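The Color of the Road to Pamari

In Jurndale, people paint their gates yellow. I asked many of them for the reason, and each family gave me a different one.

Brian Ondieki has mixed paint in his shop on Lema Street for 19 years. He told me that the first yellow gate belonged to a baker, who wanted that customers find him in the fog. His neighbor says it was a doctor.

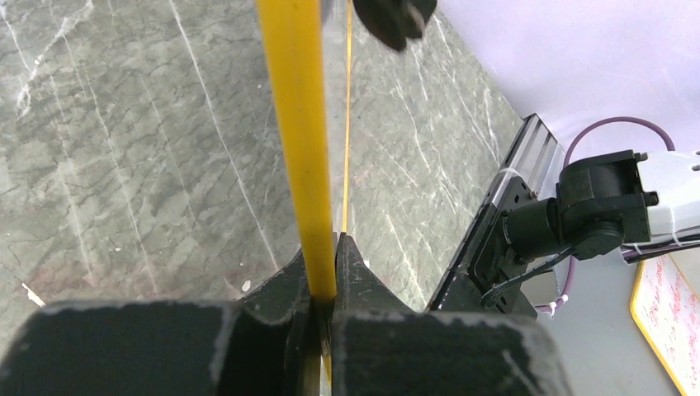

Bright yellow against stone.

The old yellow was made from clay dug near Pamari. It was softer than the yellow of today, and after 11 winters it became almost brown. Ondieki still keeps one tin of it, but he does not sell it.

In October the families wash their gates and repair them before the snow. I helped with one, and my sleeves are still yellow.

100 shares | 2 comments

Imton: My grandmother always said it was the baker.

hillwalker1088: Is the shop open in winter?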